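Speaker notes – Planning a restocking cell for small retail goods
Skormont operations meeting, Mar 7, 2019
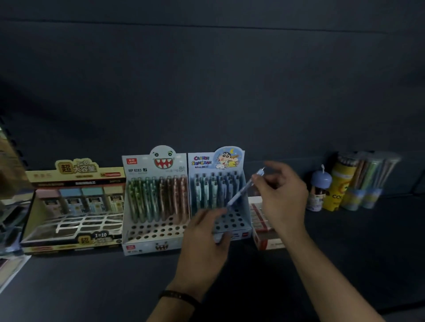

Slide 1. Scope. We are buying for the stationery aisle only. Pens, mechanical pencils, leads, small boxed goods. The Varard quote covers one arm and one gripper. The Prureten quote covers the arm, gripper and a mobile base. Compare them on the same line items or the totals mean nothing.

Slide 2. What the task demands. Thin parts, held near the top, set upright in narrow holes. Hole spacing differs by display maker. Two hands do this without thought. A single arm needs either a fixture or a second pass to correct the angle. Ask each vendor which one they priced.

Slide 3. Test set. 80 items, 6 display types. Pass mark is 100 placements in a row with no dropped part. Stüber supplies the displays for the test bench. Mixed sizes stay in. Do not let a vendor swap in its own holder.

(Pause for questions on the pass mark. Purchasing asked for a lower one last time.)

Slide 4. Budget lines.
Arm and controller: capital.
Gripper fingers: consumable, reorder quarterly.
Vision calibration: service contract, year one included by Varard, extra from Prureten.
Floor work and guarding: building budget, not ours.
Operator training: ours.

Slide 5. Hours. Last year's log shows 964 labor hours on restocking this aisle. The log mixes filling, facing and price labels. Only filling is a candidate for the cell. Split the log before anyone puts a payback figure on a slide – the current spreadsheet uses the full number and is wrong.

Slide 6. Schedule. Bench test in April. Vendor responses due before the bench is booked. No purchase order until the split log is in and both vendors have run the same test set.

Backup slide. Finger wear data from Stüber, if asked. Units are cycles, not hours.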